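4.2 Open-day protocol

The demonstration at Kerkivholm ran for 5 hours in December, with one arm and the Itora kitchen set. Visitors chose the target object; the operator entered it on the console. Figure 3a shows the gripper holding the ketchup bottle.
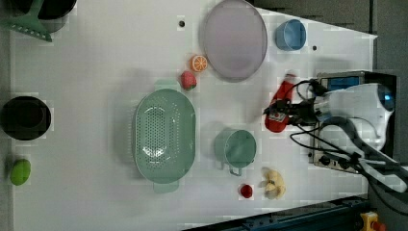 4.3 Placement target

The oval dish served as the default target – its rim tolerates a small lateral error (Fig. 3b).
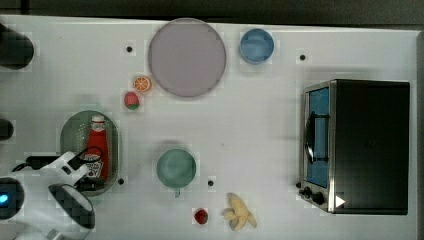 One visitor asked whether a fixed target made the task too easy. We varied it in 13 of 60 trials. The arm was homed between trials (Fig. 3c).

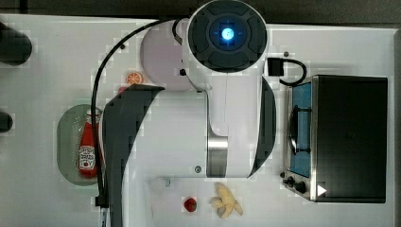 4.4 Interruptions

Trials were paused whenever a visitor crossed the floor line. Figure 3d is from the bottle series. 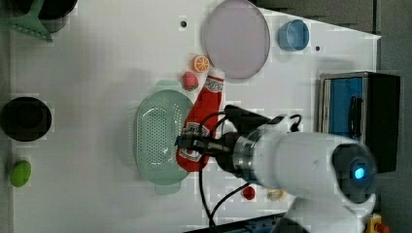
Paused trials were restarted from the home pose – 2 were discarded under the Grarnmont criterion.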